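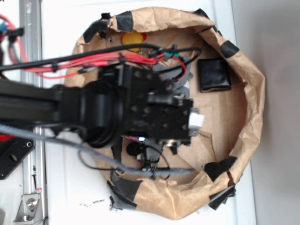

Schüssel aus Packpapier, Sammelstelle für Kleinkram

1/ Ihr Lieben, ich habe ja versprochen, noch mal ausführlicher von meinen Papierschüsseln zu erzählen, und jetzt sitze ich endlich mit Tee da und habe Zeit. Man nimmt eine große braune Papiertüte und rollt den Rand nach außen um, immer ein kleines Stück, bis sie flach und breit dasteht. Mehr ist es im Grunde gar nicht!

2/ Der Rand darf ruhig knittern. Meine allererste wollte ich noch ganz glatt hinbekommen (ein halber Abend war das, mit Lineal!), und sie ist mir trotzdem ständig wieder aufgegangen. Seitdem kommt schwarzes Klebeband drauf, wo es eben gerade nötig ist, und ich finde das inzwischen richtig hübsch.

3/ Hinein kommt alles, was sonst durch die Wohnung wandert: der gelbe Ball, die Spielzeugkarotte, das graue Plüschtier mit den runden Ohren, dazu so ein flaches schwarzes Ding wie ein Mäppchen. Und irgendein braunes, raues Bröckchen von der Sorte, die man vom Spaziergang in Ernitz in der Jackentasche heimträgt.

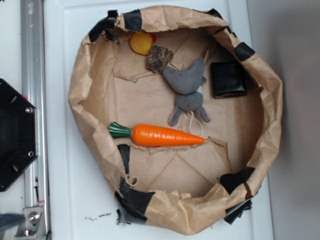

Raquel Barreto fragt dazu, ob der Boden das auf Dauer mitmacht, bei ihr sei die Tüte nach 2 Wochen durch gewesen.

4/ Liebe Raquel, ja, der Boden ist die Schwachstelle, da lösen sich mit der Zeit die Lagen und es stehen kleine Fetzen hoch. Ich stelle die Schüssel deshalb auf ein weißes Tablett, dann kann man sie auch mal wegtragen, ohne unten hineinzugreifen. Und wenn sie gar nicht mehr mag, ab ins Altpapier und die nächste rollen.

5/ Im Dezember probiere ich eine größere für die Wollreste, die Tüten dafür liegen schon im Flur. Wer mag, zeigt mir bis dahin gern die eigenen, ich freue mich über jede noch so schiefe!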